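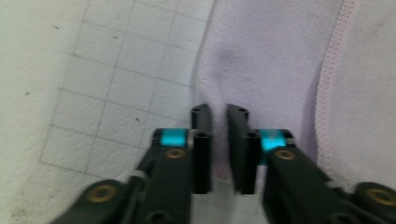
I finally rewrote the grasp filter this week, and wow, it was overdue. The old one (I wrote it in February, half asleep, fuelled by Tim Tams) picked the fold with the biggest depth edge and called it a day. Fine for tea towels on a dark bench. Put pale cloth on a white bench and it would happily choose a printed grid line and pinch at nothing!

So Um, which is what I call the planner because of how long it used to think, now scores every candidate twice. Once on depth, once on colour and texture, and a hem counts for a lot more than a plain fold. I labelled 434 frames by hand to tune it. My wrists are not speaking to me.

The other fix was dead boring. Zetero, my logging tool, was stamping finger width 100 milliseconds behind the images, so all the replays looked like the fingers were closing late. I spent six evenings blaming the controller. Sorry, controller.

Next job is smearing the training images a bit on purpose, as the model's been spoiled by nice sharp ones and sulks at any blur. I reckon 3000 augmented crops will do for a first go. After that I want to try the whole thing on stretchy stuff, which I've been putting off for ages. Code's in the Clendlow repo if you want a poke around, just don't look at the config parser.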